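Filed under: Floors & Walls > Tiling > Weekend-ish projects

How to lay a chevron floor in wood-look tile and stay on speaking terms with it

A chevron floor is a straight floor that has been to art college. It asks for more tile, more cutting and more patience, and in return visitors will look down and say "oh, is that real wood?" You will hear this for the rest of your life, so prepare an answer while you're mixing adhesive.

What follows is how I do it, after three floors of my own and one of my brother-in-law's, which we don't discuss.

Chevron or herringbone?

Sort this out before you spend any money. Herringbone uses plain rectangles, with the end of each one butting against the side of the next. Chevron has its ends cut at an angle so they meet in a neat point, and the points run in a dead straight line down the room. If your tiles are rectangles and you want chevron, you'll be cutting both ends of every single one. Buy them ready-cut. I once tried to save the difference and spent most of February in the garage with a wet saw and a radio.

Ready-cut chevron tiles come in lefts and rights. Check the boxes when they arrive. Helmut Frerichs, who sold me my first lot, swore blind they were mixed evenly, and I got halfway down a hallway before running out of lefts.

Get the floor flat

Long tiles hate a wavy floor. A small square will ride over a dip without complaint, but a plank will bridge it, rock, and eventually crack under the one chair leg you own with a grudge. Put your longest straight edge down in every direction and mark the gaps with chalk. Fill the low bits, grind the high bits, sweep, and check again. If the whole thing is hopeless, pour levelling compound over it and go out for the day.

Prime the floor if the adhesive bag says to. Read the bag anyway. There's some good writing on those bags.

Find your centre line

Everything hangs off one line. Stand in the doorway you use most and decide which way the points should lead you: usually down the length of the room or towards a window. Measure the width at both ends, mark the middles and snap a chalk line between them. Then measure from the line to the walls at several places and learn the sad truth about your walls.

Ignore the walls. The line is right and the skirting will hide the rest.

Now snap two more lines parallel to the first, one either side, showing where the outer points of your first column will fall. Take that measurement from a pair of tiles laid dry, with the spacer between them, and not from the brochure.

Dry lay before you commit

Set out at least two full columns with no adhesive. Mix tiles from several boxes as you go, as printed wood grain repeats and your eye will find the twins. Britta Haberkorn, who tiled professionally until her knees resigned, taught me to turn half of them end for end where the cut allows it. With chevron the cut allows it more often than you'd think.

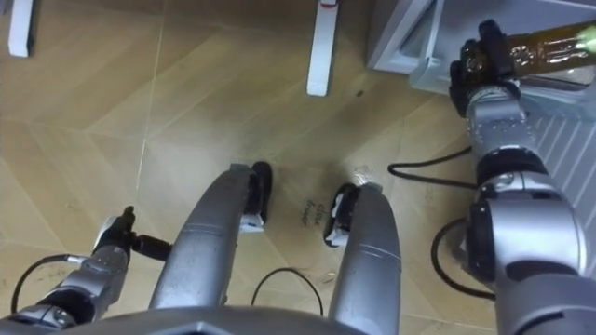
Take a picture of the dry lay from a stepladder. Errors that hide at knee height are obvious from up there, and it's also a useful record for when you've picked everything up and forgotten which one went where. Number the backs in pencil if you're that sort of person. I've become that sort of person.

Order more than you think

Angled layouts eat tile at the edges. Every wall gets a row of triangles, and most offcuts point the wrong way for anywhere else. My kitchen needed 400 tiles by the calculator and 408 by the time I'd finished, and I only got away with so few extras by being very mean with the offcuts under the units. Don't copy me. Order generously and keep the spare box in the loft for when somebody drops a casserole.

Spread, set, repeat

Work in small patches. Spread only as much adhesive as you can cover before it skins over, comb it in one direction and put a thin coat on the back of each tile too. Lay the first pair with its point exactly on the line, then check it, then check it again, since the other few hundred will be following its example.

Use levelling clips on long planks. They look fussy, and they are, but they stop one edge standing proud of its neighbour. Wipe the seams clean as you go. Dried adhesive in a joint has to be scraped out later, on your knees, while you reflect.

Every sixth pair or so, put the straight edge along the points. If they've started to wander, correct it then. Chevron never wanders back on its own.

Leave 6 mm clear at the walls. Floors move a bit, and so do houses.

Grout

Go pale for a soft look, dark if you want every joint on show. Leave the floor for 16 hours first, or longer if the bag says longer, and keep the dog out.

Back to top | Questions or corrections? Use the contact form | © All text and photos belong to the author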